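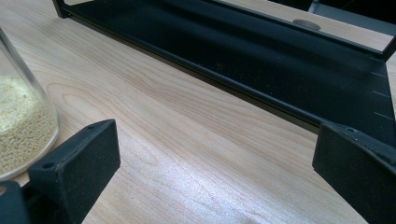 Clunach rolls out Zodau 2 to its cold storage sites

2025-03-05

Warehouse operator Clunach has switched its two cold storage sites over to Zodau 2, the new release of the stock tracking software from Isteo. Cutover was done over a single night in February. Old system stays up read-only until the end of the quarter, then gets pulled.

Main change for floor staff: lot numbers and use-by dates now sit on the same screen as the pick list. No more flipping between menus. Scanners stay the same, 70 of them in all, though each one needed a firmware update first.

Clunach says 1239 product lines were moved across. A handful of case weights came over wrong and had to be keyed in again by hand, mostly frozen fish and bulk butter. Orders went out on the normal trucks teh next morning, the company said.

Link to the Picard accounting package is not live yet. Invoices are still being exported as a file each evening and loaded seperately. Isteo is testing the direct link now, no date given.

Pricing for other Zodau customers unchanged. Users on the older release can ask Isteo for an upgrade slot, small sites first.

Get warehouse software news in your inbox. Enter your email to sign up. Unsubscribe any time.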